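Home | News | Business | Energy | Contact

Daher revises refrigerator labeling rules for rental units

Landlords in Daher will have to list the yearly power use of any refrigerator supplied with a rental unit, under a rule that takes effect in January. The requirement covers models with a capacity above 100 liters. Smaller units and built-in wine coolers are exempt. 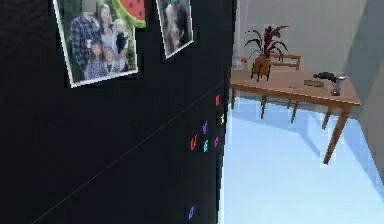

A black refrigerator with photographs on the door.

The figure must come from the maker's data sheet or from a plug-in meter reading taken over 13 days. Readings are to be made with the thermostat at its normal setting and the door seals clean. Where neither source is available, the landlord may use the default value in the city's table, which is set 20 percent above the average for the size class.

Randa Hakim of the Daher housing office said the default was set high on purpose. "Owners who think their unit does better can measure it," she said.

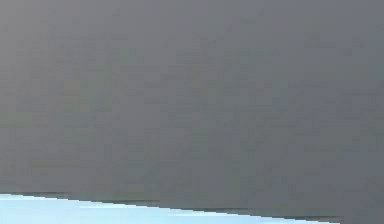

A smooth, matte gray surface.

Records must be kept for 6 years and shown to tenants on request. Existing leases are not affected until renewal. The neighboring town of Juso is reviewing a similar rule but has set no start date.

Print this article | E-mail this article

Recent items
Stestik substation work moves to night hours
Juso water rates unchanged
Plilleto opens second parts warehouse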